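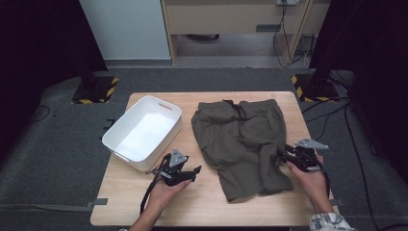
Dernlow Open Storage Bin, White

The Dernlow is a plain plastic bin for folded clothes, towels and other soft things that end up in piles. It is rectangular with rounded corners and has a handle slot cut into the short side, near the rim. There is no lid and no divider. It sits on a shelf, in a closet or on a table while you fold.

Color: white
Material: plastic
Handle: cut-out slot
Lid: none
Sold: singly or in a set of 4
Item: Dernlow, open, medium

What fits

Shorts and T-shirts are what most people buy it for. Drawstring shorts go in well if you fold them in half lengthwise, tuck the drawstring inside the waistband, and then fold up from the leg openings in thirds. Stand them on edge in a row with the waistband down. You can see every pair that way and take one out without pulling up the rest.

Sweaters fit too, but lay those flat. Jeans are heavy - a full bin of them is more than you will want to lift down from a high shelf. For jeans we suggest the Murkus, which is deeper and has a thicker rim.

Folding before you fill

Put the bin on the table next to your work and leave room to spread each piece out flat. Smooth the cloth from the waistband down to the hem before the first fold. Cotton shorts that have been lying in a basket will keep a few wrinkles, and a hand pressed along the middle takes out most of them. Fill the bin from one end to the other. If the row leans, turn a rolled towel on its side at the open end until you have enough clothes to hold it up.

Care

Wipe with a damp cloth and a little dish soap. Dry it before putting clothes back in. Do not use scouring pads, which leave marks on white plastic. Keep away from heaters.

Ordering

Single bins ship in a plain carton. Sets ship nested, with paper between the bins. Schools and laundries ordering 100 or more should write to Sun-ja Maeng at the trade desk for a price and a delivery date. Returns are accepted for 180 days if the bin is clean and not cracked.

Customer notes

"Bought one for the kids' gym shorts, then three more. They slide in and out of the closet fine." - Elsie Sedgwick

"Good bin. I would like a label holder on the front." - Ottavio Melis

Stick-on label holders are sold separately under Jiren accessories.

Page updated 5/21/24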